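How to Teach Letters With Small Cubes (and What to Skip)
by Manju Prajapati
Posted 28/07/2026 in Table Activities

Letter cubes get sold as if a child will roll a few across the table and stand up reading. I doubt it. I have used them for years with my own two and with other people's, and they are good for a short list of jobs. The rest is packaging.

What you need
A few small cubes with one big, plain letter on each face you plan to use. A mat. Ten quiet minutes, if you can get them.

Step 1. Pick one letter
Skip the alphabet song and the full set. Take a single cube and turn it until the letter you want faces the child. I like S to start with. It has a sound you can stretch out for as long as you have breath, and thick black strokes on yellow are easy to make out from across a table.

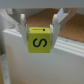
Abelardo Salinas wrote that he would never begin with S, as his daughter drew it backward for a year, and that a letter with straight lines such as T gave them far less grief. Fair enough. Drawing a letter and knowing it by sight are separate jobs, though, and I only trust cubes with the second.

Step 2. Say the sound, then stop talking
Hold the cube up, say "sss" and wait. Most guides want you to add a snake, a song and a sticker. Try it without them first. If the child copies you, fine. If not, put the cube down and come back to it tomorrow.

Step 3. Turn it
A cube gets turned in the hand all the time, and a letter on its side can look like something else entirely. An S lying down could pass for a number. Plenty of sellers call this "spatial learning". I call it confusing for the first week – so keep the letter upright until the child names it without help, and only then start tipping it over and asking which way is up.

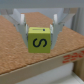 Step 4. Bring in a second cube
Choose a letter that looks nothing like the first. M is good beside S. Z is a terrible idea. Ask for one of them by sound and let the child hand it to you. Two is plenty for a sitting, whatever the leaflet says about words and sentences.

Step 5. Put them away
Do this while it is still going well. Cubes left out all day turn into towers, and the letters go back to being decoration. I keep mine in a tin with a tight lid.

On mats: cork is my pick, as cubes make less of a racket on it than on a bare tabletop. I have not seen any proof that the color of the cubes matters. Buy whichever ones have the clearest print.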